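Book corner, quick one this month

1 Dec 2022

Short on time so this is going out half edited, sorry. Three things in the pile.

First, the new edition of the Jiltov guide to SQL for people who already write a bit of code. 499 pages, which sounds like a lot, but the last 115 are reference tables and you will never read those straight through. The joins chapter is the best I've seen at this level. Window functions get a proper chapter too – finally. The old edition gave them a page and a half and a shrug.

What I didn't like: all the sample data is one giant bookstore database and it takes ages to load. Use the smaller dump on the publisher's download page. Same tables, far fewer rows, and every exercise up to chapter 14 works with it. After that you need teh big one.
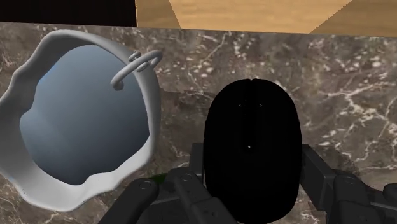
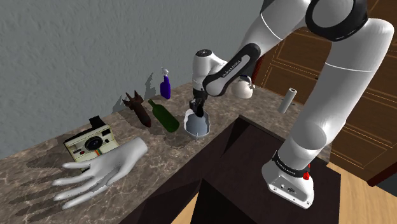
Second, Clolbridge have put their regex workbook out as a plain PDF. No login, no reader app. Exercises first, explanation after, answers at the back. Lookbehind is skimmed over, but greedy vs lazy matching is done really well and I've already stolen two of the examples for the beginners' evening. A couple of the answers in the back are wrong, check the errata before you spend an hour doubting yourself like I did.

Third is Raptis, the little command line tool for checking CSV files before you import them. Version bump, mostly fixes. It now reads semicolon files without a flag and the error messages give you a line number. Ran it over nearly 300 old exports from the membership list and it found every broken quote. Slow on Windows still. Config file has moved, so if yours stops being picked up look in the new folder, it's in the release notes.

Vinano users – the plugin for the new editor version is not out yet, please stop asking me, I don't write it. June was the last release and theres been nothing on the tracker that looks like a date. Stay on the old version if you depend on it.

Borrowed books back on the shelf please, two of the database ones are missing. Suggestions for the next pile to the usual address, short ones preferred.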